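Nusutent disassembly cell: planner and perception notes
Gallery, updated 15th April

The Ccori planner takes a parts graph of the desktop tower and returns an ordered list of removals, each with a grasp, an approach vector and a retreat. Poses come from Clarard, our perception node, which registers the open chassis against a CAD model and republishes at 30 Hz. Around 200 logged plans were replayed offline before we froze the current cost weights.

Drive moves are split into a free-space segment and a guarded segment over the cage. The guarded segment runs under force control, with a 6 N abort threshold — lower values tripped on cable contact. The fixture has its own coordinate frame, calibrated separately from the chassis. 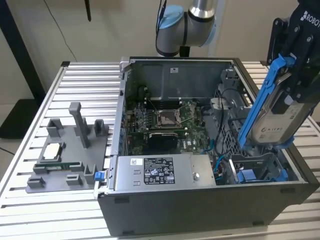 Drive in its blue carrier, held in the gripper over the right side of the case.

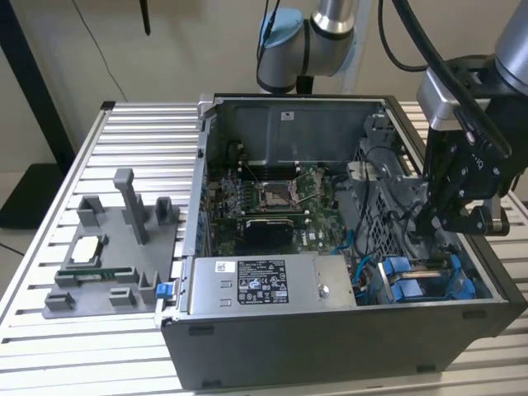

Gripper above the drive cage, with the fixture tray to the left of the tower.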